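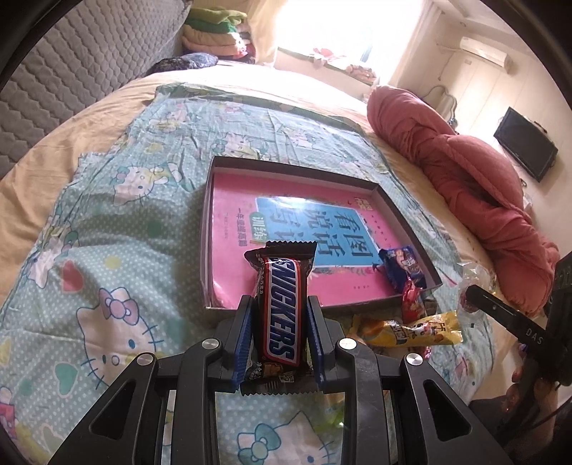
Hindier opens its doors for hand-held gripper demonstration

Automation firm Hindier held an open afternoon in February to show how it records household handling tasks with hand-held grippers. The visit was split between its workshop in Broklow and a furnished flat nearby, where visitors watched two operators sort snacks and small items on a bed.

The company fits the same jaws to its hand-held tools and to its robot arms. An operator carries out a task by hand, the jaw opening and the view from the tool are logged together, and the recording is later used to train an arm to do the same job. The arms were not run in the flat. Two of them were shown in the workshop in the second half of the visit.

Torben Janssen, who leads the recording work, said the firm had moved most sessions out of the workshop last year. "A bench gives you one height and one background," he said. "A bed gives you a soft surface, folds in the cloth and patterns that change under the object. The arm has to cope with all of that."

The task on show was to lift wrapped items one at a time and place them in or beside a shallow open box. A Snickers bar was held upright between the ribbed blue pads of a black gripper, one pad on each side of the wrapper. Shiny wrappers are treated as a separate category in the firm's task list, and clear ones as another, as both tend to confuse depth estimates.

According to Janssen, the pads are the part replaced most often. The current ribbed version went into use after a smooth one let foil and film packets turn in the grip. Pads are changed after 75 hours of use and the pivot pins are checked at the same time. Each operator works for no longer than 6 minutes before a break, and a session is rejected if the tool loses tracking at any point.

Nadine Chidiac, who schedules the operators, said the Broklow group had recorded in 139 rooms so far. Bedrooms and kitchens make up the larger share. Occupiers are asked to leave their belongings where they are.

Visitors were allowed to try a tool at the workshop. Several found that squeezing too early pushed light packets away across the cloth, a fault that new operators are trained out of on their first day. Ruben Kramer, an engineer at packaging company Vimlow, asked whether grip force was measured directly. Janssen replied that it was inferred from jaw position and that a force sensor was being tested on one unit.

The firm plans a second open afternoon at its Ghumman site, with the arms running the same sorting task. Places will be limited and booking is required.

Comments (3)

Ihor Zinchenko
Was the jaw opening logged at the same rate as the video? The article says "together" but that could mean several things.

padwear
75 hours seems short for a ribbed pad. Ours get through more than that on cartons, though cartons are easier on them than foil.

Zakhar Derkach
I went to the workshop half. The queue for the tools was long but the staff answered questions properly. Will there be parking at Ghumman?

We use cookies to remember your settings and measure visits. Accept all | Manage choices

Contact the newsdesk | Copyright and reuse | Back to top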